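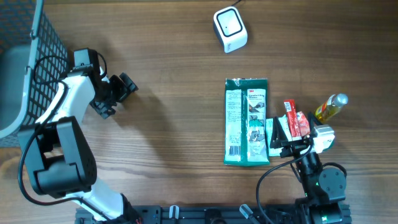

A grey-blue plastic basket on the brown table.

I've had a poetry book on the go all month and I can't keep quiet about it any longer. It's called Tudari, it's by Maite Palacios, and it's a novel told entirely in verse – 82 poems over 166 pages, so most of them fit on a single page or spill over just a little. I know some of you will have stopped reading at the words "novel in verse". Please come back! I used to be the same.

The story belongs to Ilse, who is fourteen and lives in a ferry town called Sundevard, where her grandmother keeps the ticket office. The bridge is nearly built and the ferry is going to stop running. That's the whole plot, more or less, and I was completely gripped by it. There's a poem early on where Ilse sells a ticket to a man who has crossed every morning of her life, and neither of them mentions the bridge, and she gives him his change, and the poem ends on the coins. I read it standing at the bus stop and very nearly missed the bus.

What I love most is how much Palacios leaves to the gaps. When the grandmother falls ill we get a poem about the office clock, then one about soup, then one with only four lines in it, and somehow by the bottom of that page I knew exactly how bad things were. I've tried this sort of thing in my own drafts and it always comes out looking as if I've lost a page.

The ferry is called the Rallov, by the way, and it gets its own poems, which I expected to hate (talking boats, no thank you) and ended up looking forward to. They're gruff and funny and a bit rude about the passengers. My favourite has the boat complaining about wedding parties.

I did have a couple of grumbles. The brother, who is away working for most of the book, sends letters home that rhyme, and the rhymes clank. Perhaps they're meant to, he's seventeen and showing off, but I started skimming them by the third one. And the poem that gives the book its title comes so late that I'd stopped wondering about it. I had to flick back afterwards to find the first time the word turns up.

I came to it through Bohdan Harasym, who runs the Kobzar reading evenings above the bakery and lent me his own copy with pencil all down the margins. I always feel I should disapprove of writing in books, but it was lovely company. Next to the wedding party poem he'd put "read this one aloud", so I did, in the kitchen, twice, doing a voice for the boat. He's right, it needs to be out loud. The line breaks that looked fussy on the page turned out to be places to breathe.

It's got me writing again too. Back in February I set myself the job of filling 100 index cards with first lines, any first lines, good or dreadful, and I'd let it slide badly. The night I finished Tudari I sat up until past eleven and wrote a whole stack of them. Most are dreadful. One is about my aunt's caravan and I think it might be the start of something longer, maybe even a sequence, though I'm scared to say so in case it runs away.

If you've read any verse novels you think I'd enjoy, do leave me the titles in the comments. I'm especially after ones for grown-ups, as nearly everything the library has is shelved with the teenage books. I'm happy to read those as well, but I've got through most of the shelf!

Kobzar meets again at half past seven on the last night of the month. Bring something short to read, and a cushion if you mind hard chairs.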